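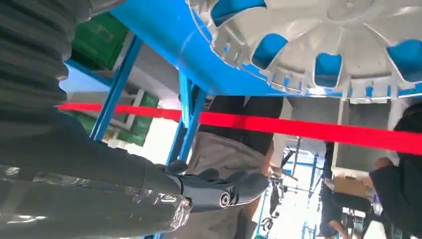 Mechanical hand with curled fingers, beside a red strap

Clultmont Racecourse track and stabling works
Progress report to the Bollar Fund, second period
Prepared by Rozália Fodor, project manager

1. Status
The project is two weeks behind the schedule agreed in January. Spending is within the approved budget. No change to the scope is requested.

2. Track drainage
Of the 278 yards of perforated pipe planned for the back straight, all is now in the ground and connected to the outfall ditch. Backfill is complete except at the crossing, where the contractor, Mets, hit an old brick culvert that was not on the site drawings. The pipe was rerouted on the infield side. The extra digging accounts for most of the delay.

The turf over the new trenches has been seeded but will not carry horses this month. Until it does, the running rail stays moved in by up to 14 feet between the crossing and the far bend. The clerk of the course has agreed to smaller fields over the two affected distances. Going stick readings are taken at 7 a.m. on the morning before racing and again on race day, and the logs are attached as Annex A.

3. Stabling
Block B has 26 boxes. Rubber flooring is down in all of them, and the new doors are hung on the north side. Doors for the south side were delivered with the wrong hinges and have gone back to the supplier. Trainers with overnight runners are using Block A in the meantime - this has worked so far, but it leaves no spare boxes for late arrivals.

The wash-down area has a new slab and drain. The hot water unit is installed and awaits sign-off by the electrical inspector.

4. Watering system
Vestel has completed the pump house survey. The existing pump can be kept, but the control panel needs to be replaced. A quote is in hand and falls inside the contingency line.

5. Risks
A wet spell before the turf knits would mean reseeding the lower section of the back straight. The seed is already in store; labor would be a new cost. Late return of the doors would push the Block B opening past the next meeting.

6. Next period
Finish backfill at the crossing. Hang the south side doors. Order the control panel. Walk the back straight with the senior jockeys before the rail goes out to its normal line.

The second payment claim is attached as Annex B, with invoices from Mets and Vestel.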